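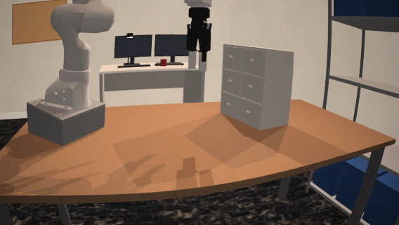
When does the next issue of Liltadden go on sale?

Issue 42 reaches comic shops and digital storefronts on Thu 5 July. It opens a five-part story, written by Giang Bạch, in which the exiled court of Brandão returns to the walled city of Closthorpe and finds a rival council in power.

The issue runs to 40 pages, including a short backup feature on the early history of the court. Two covers will be offered, and retailers may order either one without a minimum quantity.

Subscribers whose plans lapsed in June must renew with Nodanon before the on-sale date in order to receive the issue by mail. Renewals made after that date will begin with the second chapter. Back issues remain available through the Nodanon store.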